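Notes on hanging a backdrop
25 Nov 2018

The matter of the curtain has now been settled, and I set down the particulars for the benefit of those who have asked. Readers will recall that the previous arrangement, a paper roll ordered from Tramex, proved unequal to its task and was withdrawn in February.

Its replacement is a length of plain black fabric. Miss Onishi favoured a dark blue; her objection was noted, and the black was retained on the grounds that pale lettering shows up well against it. The cloth is held by metal clips along the top hem, placed in pairs – a single clip allows the hem to sag. It was decided that the fabric should not be pressed. The folds are acceptable at the distance from which the lettering is normally read.

The letters were cut out separately and pinned on in two rows, with "Fast" above and "UMI" in a considerably larger size beneath. The colours were left to Haruna Oda, who was asked only that neighbouring letters should differ.
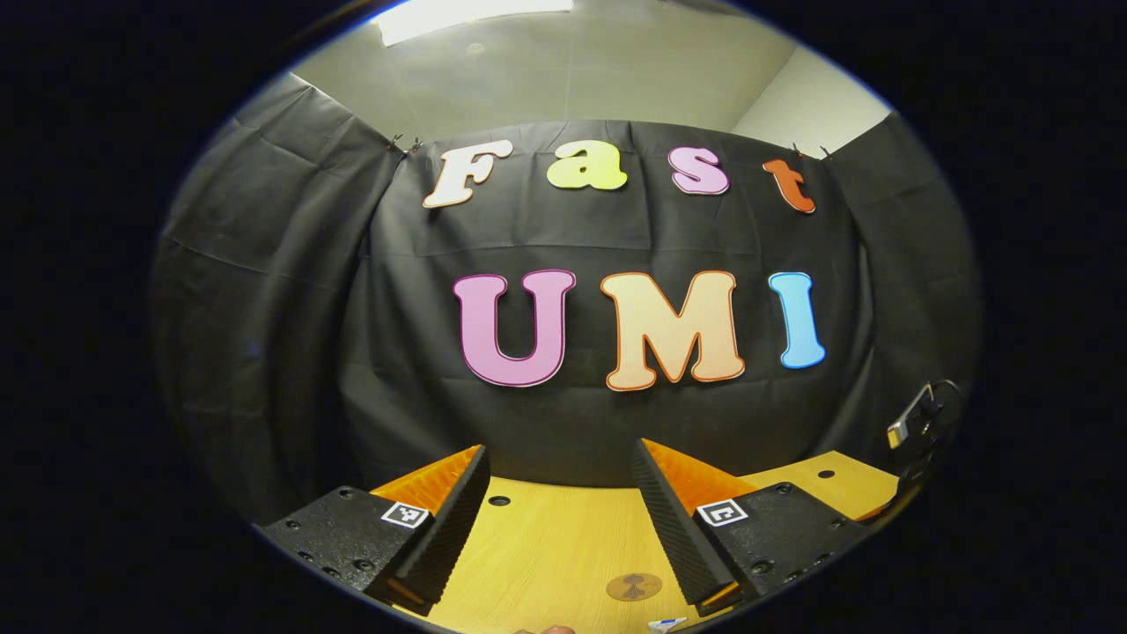

Kiran Malhotra has written to say that pins will mark the cloth in time, and that small squares of hook tape sewn to the back of each letter would serve better. Kiran also considers that the upper row ought to have been measured from the hem with a ruler, letter by letter.

The first point is accepted, and tape will be bought when I am next in Ichikawa. As to the second, a chalk line was drawn and brushed away afterwards. I would recommend tailor's chalk for this purpose, as the school kind leaves a grey bloom on black cloth.

The spare fabric is folded on the lower shelf, together with 15 unused pins and the pattern for the letter M.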